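Print | E-mail | Share (2)

17 February 2019

Clock log, continued from the last entry. The longcase in the hall was losing when I checked it against the radio signal this morning, by 40 seconds over the day. That is more than I expected. It had been keeping good time through the end of last year, and the only thing I changed was the suspension spring, so the spring is the first suspect. The old one had a visible kink near the top brass. The new one is the same nominal length, but I did not measure it before fitting, which was careless. A slightly longer spring drops the bob, and on a pendulum of this length a small drop shows up quickly in the daily rate.

Before touching the rating nut I checked the beat. With the hood off and the house quiet it sounded close to even, with a slight lean to the left. I bent the crutch a hair and listened again, then overcorrected and had to bring it back. I still do this by ear. Evaristo Bellini uses a sensor clipped to the seatboard and reads the error off a display, and he has offered to lend it to me more than once. I may take him up on it, mainly to find out how far off my ear is.

The case is also a factor. I put a level across the seatboard and found it had tipped forward a little at some point over the winter. The hall floor moves with the seasons. In September, when the air is damp, the boards swell and the case stands nearly upright. Once the heating has been on for a few months they shrink back. The case is screwed to the wall through the backboard, but the hole has worn into a slot and the screw no longer does much. I put a thin hardwood wedge under each front corner, pressed in by hand, and ran the screw up against a wide washer. The case no longer rocks when I push on the side. A pendulum this heavy will drive a loose case along with it, and when the weight comes down level with the bob the two can start trading energy. I have seen the swing drop off late in the week and blamed the oil for it. It may have been the case all along.

Then the nut. One full turn on this rod is worth nearly the whole of the present error, going by my notes from the last regulation. I gave it a bit less than a turn, to the right, which lifts the bob. I held the bob still with the other hand so as not to twist the new spring. Restarted, set the hands forward to the signal, closed the hood.

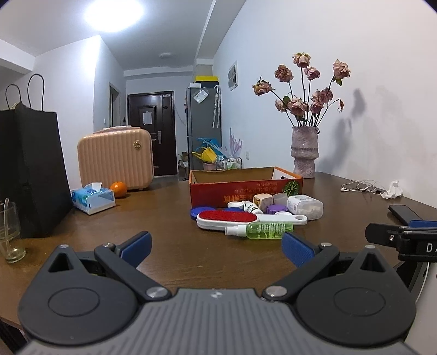 Temperature next. The thermometer in the hall read 71 at noon, which is too warm for a hall, and I turned the radiator down. The rod is plain steel with no compensation of any kind. Going from a cold hall to a heated one costs some 5 seconds a day on paper, and my log more or less agrees with the arithmetic, although the scatter is large. The point is that I cannot regulate the clock properly while the temperature is moving. I should pick a setting and leave the valve alone until the rate has settled. I wrote this same sentence in last year's book and then did not do it.

Amedeo Morelli holds that the whole business is solved by a wooden rod. He fitted one to his own clock, a straight-grained piece that he dried and sealed himself, and he reports that the seasonal swing is much smaller. I believe him on temperature. On humidity I am less sure, as wood answers to damp even when it is sealed, and his house is drier than mine. In any case the rod on this clock is original, or at least old, and I prefer to keep it. A steel rod is predictable. I can correct the figures for it in the log and leave the clock alone.

Looked at the oil while the hood was off. The back pivots of the going train are clean. The front center pivot has a dark ring around it, which usually means the oil has picked up brass and is starting to cut. It was last cleaned by Guido Sala, who also rebushed the escape wheel, and his slip is still in the bottom of the case with the work listed in pencil. I will not add fresh oil on top of dirty oil. It carries the grit farther in and hides the problem for another year. The movement should come out this spring, be stripped and washed, and go back with the pivots polished. I have the stand and most of the tools. What I lack is a good pair of bushing reamers in the small sizes. Getow lists them, but only as part of a set, and I don't need the set.

The strike side is fine apart from the warning, which comes a little early. The hammer spring was touched up when the clock came back from Adirico and it has not needed anything since. The bell has a slight buzz on some strokes. I think the hammer is resting too near the rim and just brushing it on the return. That can wait until the movement is out.

Gut lines: the one on the strike side is starting to fray where it enters the barrel. No broken strands that I could find with the glass, but the surface is rough. Replace both at the same time as the cleaning. Annunziata Monti argues for steel cable on the grounds that it does not fail without warning. My objection is that cable marks the barrel grooves, and the barrels on this clock are already worn. I will stay with gut or the synthetic version of it.

Graziella Santoro wrote to ask whether I had finished the table of rates I promised her for the club bulletin. I have not. The readings for the first half of the winter were taken at different times of day, and some of them were against the kitchen clock instead of the signal. I marked those with a cross at the time. Without the crossed readings there is a gap in December, and I would sooner print the gap than fill it. I told her she will have the table once I have a clean run with the heating fixed.

Evening check: the clock is 2 seconds ahead of the signal. Far too early to read anything into it. A pendulum needs a day or so after the case has been disturbed, and the new spring may still be bedding in. Swing at the bob looks wider than it did this morning, which I put down to the case being firm. A wider arc will slow it slightly, so some of what I gained at the nut may go back.

To do: leave the radiator valve where it is. Take the reading at the same hour every morning, before breakfast, against the signal only. Measure the old spring properly and write the length here. Ask Bellini about the sensor. Wind on the usual evening and note the position of the weights when the swing is read.

Print | E-mail | Shares: 2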